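The Method Section

The paper from the Rundstead lab was going to say that a robot could learn to fold a shirt by studying people who folded shirts with a gripper in one hand. So all through October I folded shirts with a gripper in one hand. Mostly it was one shirt, the pink one, on the round table with the two plants.

The target was 757 folds. By fold 30 I had opinions about sleeves. By fold 357 I had been told, kindly, that my opinions were showing up in the data. The model had picked up a small pause before the left sleeve, and Coughlan, the software that graded us, had flagged it as "strategic."

It was a sigh. I sigh before left sleeves.

We ran the comparison anyway. With the pause, the policy beat the Mestcombe baseline. With the pause cut out, it lost, and then bunched the shirt against a flowerpot. The reviewers wanted a name for the effect. We offered "deliberative latency," and they asked for a second figure.

Trekside has since licensed the method for its hotel laundries. I am told there is a basement there where a long row of arms reaches for a long row of left sleeves, and all of them stop — for just over a breath — and then get on with it.

I went back to the round table on Monday. There were towels on the schedule, but they wanted the shirt one more time first.

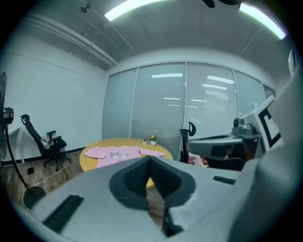
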